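4. What the kitchen staff told us about their work

By the time we returned to the Fukmont site in August, the two-armed station had become a fairly ordinary part of the prep kitchen, and people had stopped walking around it with that careful half circle they used in the first weeks. The kitchen serves 2,000 meals on a normal day and 3,000 when the neighboring building has visitors, and the tidying between services had always fallen to whoever happened to be free (or, as several people told us with a laugh, to whoever looked free). We spoke with 8 members of the staff, some of them more than once, usually over coffee and usually with one ear on the door in case a delivery came in.

4.1 Changes in the shape of the day

The first thing we heard from almost everyone was that the work had not gone away so much as moved. Before the Clomo station came in, putting crockery back in its place was something people did while talking, and a good deal of useful talk happened there: who was tired, who could swap a shift, which supplier was running late again. With part of that job handed over, the talk had to find another home. At Fukmont it settled at the long counter by the cold room, which pleased the early shift and rather annoyed the late one, who arrived to find the stools taken.

The second thing was a new kind of job that has no name on the roster. Someone has to set the table up before a run, make sure the rack is standing where it should, and step in when a cup has been left the wrong way around. Staff called this "minding," and they had mixed feelings about it. One of the older cooks enjoyed it a great deal and said it reminded her of teaching her children to set the table! A younger colleague found it dull, and worried, quite reasonably we think, that minding would count as rest time when the hours were added up. Collado, the firm that runs the kitchen, has since written it into the job description as paid work, and we were glad to see it there.

4.2 The arrangement of the work table

We had expected the staff to ask for special racks and plain, identical dishes. They asked to keep what they had. The mixed colors of the crockery mattered to them, and so did the old habit of keeping plates, mugs and vegetables within reach of one another on the same table, as in Figure 2. The engineers at Mornlow agreed to work with this, and it made for a slower start, but the people who use the table every day still recognize it as theirs.

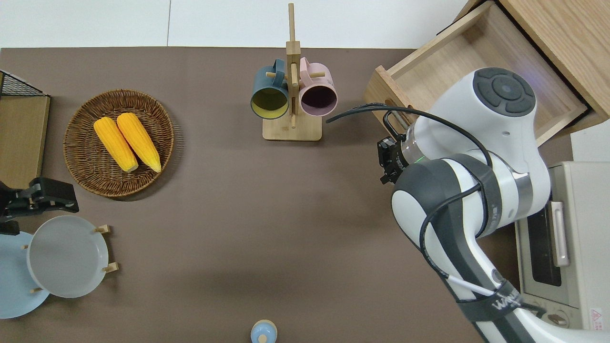
Figure 2. Work table with dish rack, mug tree and a basket of corn, between the two grippers.

Section prepared by the Clomo Workplace Study Group
Posted 10/02/2018

We would ask readers to keep the size of this study in mind, and the good nature of the people in it. A kitchen where the staff get along will make room for most things, and we cannot say how the same station would be received where they do not. The matter of the stools, at least, has been settled with a second bench.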